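Ticket 724: satire site keeps posting my headline as real news
Opened by: Florencio Herrero
Status: waiting on reporter

Hi all, me again, the guy who writes the fake apologies for Vosska. So my piece "Local Dad Admits He Has Been the Moon Since January" went up this morning and the Stetavance plugin has filed it under Regional News instead of Humor. Again! We got 113 emails before lunch, and 12 of them were from people asking me (politely, mostly) to turn the brightness down.

I checked the tag before I hit publish. It said Humor. I cleared the cache, logged out, logged back in, and then it said Humor and Regional News, which I guess is fair if you know my dad.

Intan Rondonuwu told me to resave the draft with the byline blank. Tried it. The byline came back as "Staff Meteorologist" and the piece moved to Weather, where it is now the most read story we have ever run.

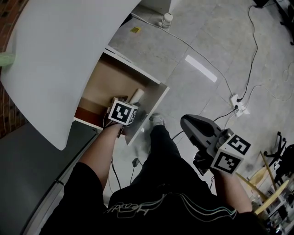
Does the wrong category come from the headline or from the body text?

The headline. Stetavance reads the first three words, and anything starting with "Local Dad" goes to Regional News, whatever tag you picked by hand.

OK so that was Kyrylo Vasylenko's answer and he's right, I tested it. "A Dad Who Is Local" went straight to Humor. "Local Dog" also went to Regional News, so it isn't only dads. "Regional Dad" crashed the preview and I had to close the tab.

For now I've renamed the moon piece and moved it by hand. It has stayed put for an hour. Could somebody please turn off the headline rule on our account? I have a whole series coming and every single one starts with Local Dad, I'm not rewriting them all.

Also the correction box is still printing my corrections as breaking news. Should I open a separate ticket for that?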